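Belascombe is a small harbor town on the island of Plunow, visited mostly for its covered market and its coastal path. The town has 2491 inhabitants. In January many guesthouses are closed, but the market stays open all year.

The usual way to arrive is by the ferry from Trakham, a crossing of 17 kilometers.

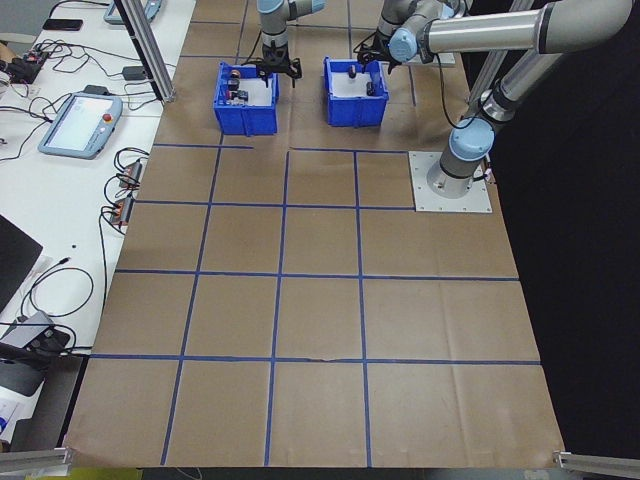
How long does the ferry from Trakham take?
The crossing takes 125 minutes in normal weather and is longer in winter, when the boat also stops at Gilbert.

The coastal path begins behind the market and leads to the old lighthouse. The travel writer Armelle Carré walked it for her guide to the island, and she advised visitors to start from the lighthouse end, where the climb is less steep. The lighthouse has 100 steps and can be visited in the summer months.

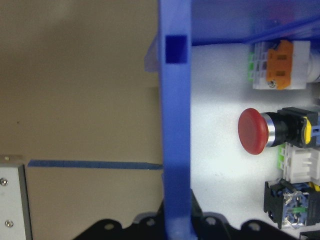
Blue rail between a beige surface and a white panel.

Bus line 17 connects the harbor with Gilbert, the second town of the island.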